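Subject: Re: [river-war] Pekau landing, ration returns and the missing pontoons

Hello all,

I have been meaning to answer this since Tuesday and then kept finding more to put in, so apologies for the length. What a thread this has become! I'll quote the bit I'm replying to and then go through it in whatever order I can manage.

> I still can't make the Pekau crossing work on the numbers
> we have. The regimental diary gives 900 men over the river
> in a single night, but the engineers' return lists only 18
> pontoons fit for use, and two of those were being used as
> a landing stage on the Ngau side. Unless they were packed
> in like herrings, somebody is exaggerating. Has anyone
> looked at the Dilton papers lately? I have only ever seen
> the typed extracts, and those stop just before the part
> I want.

I have looked at the Dilton papers, and I had a wonderful two days doing it. The typed extracts are a good deal worse than I'd remembered. Whoever made them left out nearly all the supply letters (too dull, presumably) and those turn out to be where the crossing is. There's a whole bundle from the brigade supply officer, written in pencil on the backs of forage forms, and he grumbles beautifully about everything: the mud, the mules, the price of onions in Ngau, the colonel's piano.

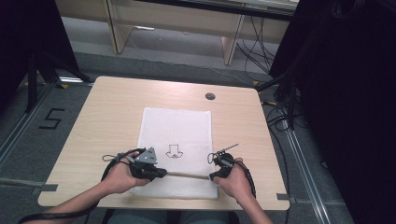
The letters make it quite plain that the pontoons weren't used as a bridge at all that night. They were rowed. I had always pictured a bridge, I suppose from the painting in the regimental history, which has a bridge with a band marching over it. The supply officer says the current was too strong to hold the anchors and that the attempt was given up before supper. After that the boats went back and forth singly, 16 of them, with the two you mention tied up on the far bank as you say. So the engineers' return and the letters agree exactly, which cheered me up no end.

That gives you your sum. If each boat took 30 men, two trips apiece would carry 960, and the diary's 900 looks perfectly reasonable once you allow for a few boats going over with ammunition instead. I don't know that each boat did take 30. The figure comes from a drill instruction and that was written for calm water, in daylight, with men who weren't carrying three days' bread. Still, even if you cut it to 20 you only need a third trip, and the night was long enough for that. I'm fairly convinced, and I was a sceptic when I went in.

The ration returns are the other half of it. On the evening before the crossing the battalion drew bread for its full strength at Pekau. The following evening the Pekau depot issued hardly anything, and the Ngau bakery, which until then had been feeding the horse lines and a dressing station, suddenly put in for more flour. You could draw the whole movement from the flour alone. I do wish more people used these returns. They were filled in by tired clerks who had no reason to flatter the colonel, and a clerk who gets the bread wrong hears about it by breakfast.

Now, the Furent business. Several of you have asked whether the rearguard at Furent was left behind by mistake or on purpose. I used to say by mistake, quite loudly, and I may have to take it back. There is an order in the same bundle telling the Furent company to keep its cooking fires going through the night and to draw double firewood. You don't ask for double firewood for men you have forgotten. It reads to me like a plain old ruse, fires lit along the ridge so that the other side would think the whole battalion was still sitting there. The order isn't signed, only initialled, and I can't read the initials. If anyone on the list is good with bad handwriting I'd be so glad of a second pair of eyes.

What I couldn't find was any sign of how the Furent company got away afterwards. They're on the strength at Ngau by the end of July, nearly all of them, so they did get over somehow. The official account sends them round by the ford, but the ford was under water when the boats were rowing. Did they wait for it to drop? Did the boats go back for them? The pencil letters have a gap of four days just there (typical!) and when they start again he's on about onions.

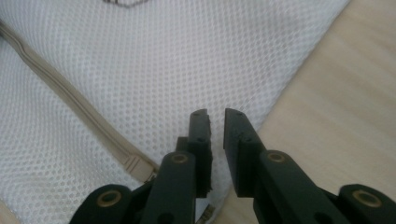
Can the Dilton papers be copied, or do you have to go in person?

You have to go in person for the pencil letters, as they're too faint to copy well, but the reading room will post out copies of the printed forms and the maps if you write and ask for them by bundle number.

I should add that the maps are worth having even if you have no interest in the crossing. There's a lovely hand-coloured one of the Ngau bank with every orchard and ditch marked, and somebody has corrected the line of the river in red ink where the printed sheet had it wrong. It explains at a glance why the landing stage went where it did. The bank shelves gently in that one place and is a muddy cliff for a long way on either side. I had walked that stretch twice and never noticed, as it's all been built up since.

One small correction to my own post from the spring, while I'm here. I said the dressing station was in the school. It was in the tannery next door, and the school was being used for harness. I'd muddled two buildings with the same number on different plans. If you've copied that into your notes please cross it out.

I'll type up the supply letters properly over the next few weeks and send them to the list in batches, spelling left as he wrote it. The first lot will run from the march out of Furent to the evening of the crossing. It may take me a while, his sevens and his ones are the same thing, but they're such good company that I don't mind at all.

More soon, and do shout about those initials.

--
river-war mailing list
To leave the list, send a blank message with the word "unsubscribe" in the subject line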